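Block Times Should Be Boring

Most arguments about difficulty adjustment start from the wrong end. They ask how fast a chain can react to a change in hash rate. I would rather ask how much reaction a small chain can afford.

The mechanism is simple. A proof-of-work network has a target block time. When miners join, blocks arrive too quickly and the difficulty goes up. When they leave, blocks slow down and the difficulty comes down. The adjustment rule decides how many past blocks to look at and how far the difficulty may move in one step. Everything else is detail, but the detail is where small coins get hurt.

Take Grornomberg, which I have followed since its test network. It launched with a window of 24 blocks and no cap on the step. The reasoning, set out by Dinesh Bajpai in the original proposal, was that a coin with little hash rate of its own must respond quickly when rented hash rate shows up. In March the chain got its test. A large miner switched over, took a run of cheap blocks, and left as soon as the difficulty caught up. The regular miners were then stuck grinding at a level set by someone who had gone.

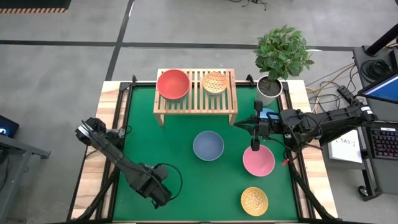
The usual reply is to shorten the window again. Skasow did this and now averages over 9 blocks. I think this is a mistake. Block discovery is random, and with a sample that small the rule spends much of its time chasing noise. A lucky streak pushes difficulty up, an unlucky one drags it down, and a miner who watches the swings can pick the cheap side of each. The short window hands that miner a schedule.

Nuria Paredes has argued that the swings cancel out over a day, so holders have nothing to complain about. The average does hold. But a merchant waiting for confirmations does not experience the average. An exchange that asks for 8 confirmations on a chain with uneven blocks will raise the number sooner or later, and it will rarely lower it again.

My preference is a long window with recent blocks weighted more heavily, plus a firm limit on each step. Pearce uses a version of this. It is slower to respond to a sudden jump in hash rate, and for a while the visitor does get blocks below cost. That loss is real. It is also bounded, and it can be worked out in advance from the window and the limit — I can't say the same for the Skasow rule.

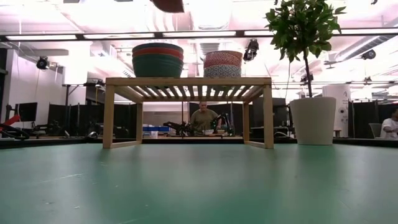 Timestamps deserve more attention than they get. Any rule that reads block times trusts miners to report them, within whatever range the nodes accept. A wide range combined with a short window is an invitation. Candela Llorente's patch for Tisard narrowed the range before touching the averaging, and I would do it in that order too.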